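4.2 Open day setup and what visitors saw

The open day ran on a Wednesday in April, doors at 10, and the cell was the second stop on the tour after the gripper bench.
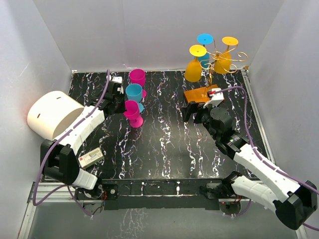
Figure 3. Two-arm cell at the Waltska open day, tableware task. Left gripper beside the cups, right gripper holding an orange block in front of the wire glass rack.

Groups came through every 20 minutes. Each group got a short talk from the operator, then one full run of the task, then questions until the next group was at the door. The talk was meant to be three minutes. It never was. People wanted to know what the arms were for before they wanted to know how they worked, and the operator ended up dropping the slides by the third group and just starting the run.

The task was the same one used in Section 3: move plastic drinkware between the table and the rack, clear whatever else is in the way, hand control back at the end. Same Jarnico controller, same policy weights, no retraining for the day. Two changes from the lab version. Speed was capped at 30 percent of the lab setting, at the request of the site safety officer. And the operator could pause both arms with a foot switch, which in the lab we only have on the desk.

Objects. We kept colored plastic for the visit. Magenta, cyan, yellow-orange. Easy to see from the back row and nothing to sweep up if one goes over. The stemmed shapes are harder for the grippers than the straight cups, a thin stem and a wide foot leave few good places to close on, and inverted glasses on the rack are harder again. We wanted at least one hard case in every run so the demonstration would not look like a showreel. The wire rack has curls that confuse the depth estimate, this was known from the pilot at Drosovden and we left it in on purpose.

Between groups the cell was reset by hand. Reset was loose. The operator put the pieces back more or less where they had been, no template, no tape marks on the tabletop. So start states differ from run to run more than in Section 3 and the success numbers should not be compared directly with Table 2. We say this again in the limitations but it matters here too.

The tabletop. Black with white, pink and purple veins, picked to stress the segmentation. It did. Several visitors asked if the pattern was a map for the robot. It isnt, the system gets nothing from it, if anything it costs us. The gray walls on the back and sides are plain and were left plain.

Visitors. 223 people signed the sheet at the door. Some came through twice and some did not sign, so take it as a door count only. Mostly families and students from the technical college, a smaller number from local firms, including a packaging line team from Cuadros who stayed for four runs and asked the best questions of the day. We did not collect ages or names. After the run each visitor could fill in a half-page card, three questions and a blank space.

What people asked. We wrote the questions down as they came and sorted them afterwards into topics, two coders, disagreements settled by talking. The largest topic by far was mistakes: what happens if it drops one, does it know it dropped one, who gets told. Next was the second arm. Visitors tended to read the arm that was not moving as waiting or thinking, and a few of the children waved at it. Third was speed. With the cap on, the arms look careful to some people and broken to others, and both words turn up on the cards. Very few asked about the cameras or about data, fewer than we had planned for, and the poster on that subject got almost no readers.

One effect we did not plan for. When the operator talked during a run, visitors watched the operator. When the operator was quiet they watched the grippers, and the questions after were more specific (which finger, why that side of the glass, why stop there). From the afternoon on we kept talk to before and after. The split was not balanced or randomized, it just happened at lunch, so we report it as an observation and no more.

Failures on the day. Mostly at the rack, as in the pilot. A glass foot catches on the wire, the gripper opens, the glass sits crooked. The operator paused with the foot switch and fixed it by hand, and told the group so. In the card comments these groups are not more negative than the others. Several cards say the failed run was the intresting one. One asks if it was staged. It was not.

Practical notes for anyone repeating this. Put the foot switch where the operator can find it without looking down. Bring spare cups. Secure the cables on the arms before doors open, as a loop that is fine at a desk draws hands when there are children at the front. Leave a longer gap after each fourth group or the schedule slips and does not come back; ours slipped by lunch. Print more cards than you think, we ran out before closing and the last two groups wrote on the backs of tour maps. Those are included in the coding.

Card results are in Section 4.3.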